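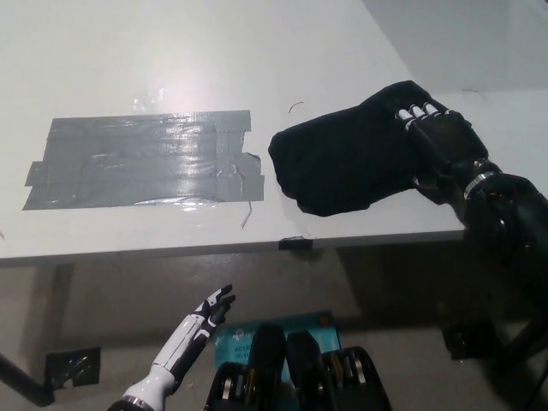 Purkus Workroom, Ultstead
Progress report to the Lo Presti Fund
Prepared by Estela Zúñiga, 2025-12-27

Dear Ilaria Galli,

I'm so pleased to be writing this one! When I sent the first report we had a room full of tired tables and a list of things we hoped to do about them. We've now worked through most of that list, and the room is a much nicer place to spend an afternoon.

Tables

The plan was to bring 16 worktables back into good shape without replacing any of them. Twelve are finished and in daily use. They've been scrubbed down and leveled, and the legs that used to wobble have been tightened or fitted with new feet. The other four are still in use while they wait their turn.

The white tables have been the most fun and the most trouble. A white top is lovely to work on – a dropped pin or a dark thread shows up right away – but every stray hair shows up too, and so does every old repair. The gray duct tape patch is a good case. It was put down in overlapping strips over a worn area, the edges are ragged, and small tabs stick out at the sides where cloth can catch. It's also shiny enough to throw the overhead light back in streaks. We'd like to peel it off in January, fill what's underneath, and put down a matte surfacing film cut to size with square corners.

We tried the film on a scrap board first and I'm very happy with it. It goes down flat, it wipes clean, and pins don't lift it. Removing tape residue takes longer than we budgeted for, so I've moved some hours over from painting, which went faster than expected.

Glare came up again and again in the comment book. There's a bright spot on the white surface under the overhead lights, and people bend around it when they're working with anything glossy. We've bought diffuser panels out of the lighting line and will put them up once the last tables are done. Turning a table a little helps in the meantime.

Cloths and fabric handling

You may remember that the original request had one line for "cloths, assorted." It has grown into one of my favorite parts of the project. We ordered 100 work cloths from Pestura, mostly black and dark gray, and they've been put to work as cover cloths, as practice pieces for folding and hemming, and as something soft to set delicate things on. Black on a white table is easy to see and easy to line up with the edge of the top, and beginners pick up a clean fold much faster that way.

The weak point is what happens at the end of a session. Cloths get left bunched up on the table, and a bunched cloth comes out of the pile full of creases the next day. We now have a shelf at waist height, and the folding routine is written on a card beside it:

Shake the cloth out away from the table.
Lay it flat and smooth it from the middle.
Fold in half twice, then in thirds.
Stack with the folded edge facing out.

I wanted to add a step about pressing and was outvoted. Fair enough! The shelf already looks far better than it did in the fall.

Under the tables

Floor storage is the untidy bit of this report. Boxes still end up under the tabletops, cardboard ones mostly, and they get kicked. We've cleared one long wall for shelving and have the brackets. The boards are cut but need a second coat of sealer. Once they're up, anything currently on the floor gets a labeled spot, and the rule will be feet only under the tables.

Use of the room

The room has had 253 bookings since the grant began, and the afternoon slots fill first. Several groups asked to keep the same table each time, which I take as a compliment to the leveling work.

Money

Of the grant, $2,000 remains unspent. It's set aside for the surfacing film, the last four tables, shelf labels and a second order of cloths. I don't expect to ask for more, and I don't need to move anything between lines apart from the hours I mentioned above.

Coming up in January

Strip and refinish the patched area
Finish the remaining four tables
Hang the diffusers
Put up the wall shelving and clear the floor

One question for you: would the fund mind if the leftover film went to the neighboring classroom? They have the same white tops and the same tape problem, and there should be enough on the roll.

With many thanks,
Estela Zúñiga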